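The countertop is a very good student

3 Nov 2022
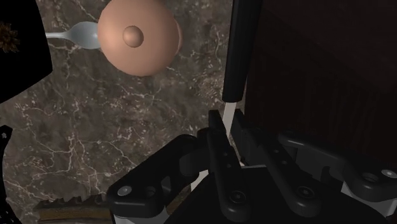 A simulated kitchen counter, with the gripper closing in on a black-handled utensil.

I have been shown a lot of kitchens like this one in the past year, all of them computer-made, all of them with nicer marble than anything we have at Narkar. We make soups and cold salads for hospitals. Our counters are steel and they have dents in them.

The pitch came in July from a company called Stostus. Their arm would take over the utensil station, meaning it picks up ladles, spoons and spatulas, puts them where the cooks want them and clears them away after. It had practiced in simulation, 2,000 kitchens' worth according to the slide. I asked how many of those kitchens had a person in them. The man presenting wrote that down and said he would get back to me, and I am still waiting.

I don't think the rehearsing is fake. Reaching past a round lid with a knob on it, finding the handle, getting two fingertips on either side of a thin strip of metal, I can see why you'd want a machine to get that wrong on a computer before it gets it wrong next to somebody's elbow. What bugs me is how fast "it works in there" becomes a staffing plan. We had the plan before we had the arm.

Under the plan, the prep line goes from 9 people to fewer. How many fewer depends on who you ask. The people losing the station are supposed to move into "oversight," and I have seen the job sheet for oversight. You stand by the arm. If it drops something, you press a button, pick the thing up, wash it and press the other button. The pay is the same and you sit through 40 hours of training for it.

Maricel Evangelista has run that station longer than I've worked here, and she went through the training first. I asked her how it was. She said the buttons were easy and the standing was long. She used to taste as she went along, and she'd catch a salty batch before it got to the tubs. Tasting is nowhere on the sheet. I brought that up at the meeting and was told quality belongs to a separate project, Zakine, which doesn't have a start date.

I may be wrong about some of this. My cousin works at Gatchalian, where they automated the tray line, and her wrists quit hurting. I'd take that for Maricel in a second. But my cousin also eats lunch alone now because the breaks got staggered around the machine, and I never saw a slide about lunch.

The trial starts after the holidays. I've asked for the drop log to be posted by the time clock where the rest of us can read it. So far I have a "we'll look into it."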